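Monday, tea corner, page 30

Mugs again. I said I'd write this up properly after last time, when my notes were three words and a tea stain, so I'm doing it before I go home.

Background for anyone who's missed it: Plemby is the name we've ended up with for the mug-rack job (Qusai's fault, it was a typo in the order form and it stuck). The question is dull but I've grown fond of it. How should a small raised shelf be filled so that people can get their own mug off it without knocking the next one? We've got a motley lot to try it with and they all behave differently, which I rather like!

Started with the set split between the two levels. The blue faceted one, the dark green cup and the big floral mug stayed down on the table, and the plain white one, the orange faceted one and the glass went up on the shelf. I'm pleased with the spacing down below, you could get a whole hand between any of them. Up top I let the white and the orange get too chummy.

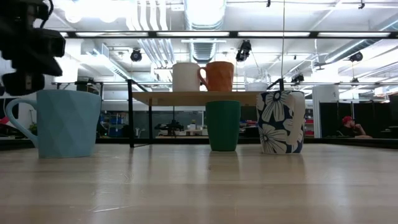

Meriem reckons the floral mug should never go up at all, as it's wide and she'd want it low where you can grab it half asleep. She also said we're worrying about handles far too much and ought to be worrying about rims. Fair point, and I've put it on the list, but I'm still worrying about handles.

Had a biscuit, moved things about, had a think. The floral one sat this layout out. Five along the shelf this time: blue on the left, then white, then orange, the green a bit forward of the others, and the glass over on the right with its handle poking out past the end. I don't love that handle. It's the first thing a sleeve would catch, and glass is the one I'd least like to sweep up. Handles point every which way in this one: blue to the front, white to the back, orange to the left. It looks a mess from above but they do keep out of each other's way.

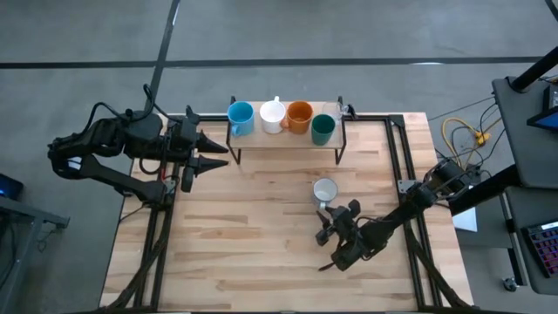
Is it worth buying a longer shelf? I'd hold off until we've tried the same lot with all the handles turned to the front, as a longer shelf eats table and we're short of that already.

To do: ask Rawan if she still has the felt pads, try the glass second from the left, and label the spare box 2 so it stops wandering off to Kilian's bench.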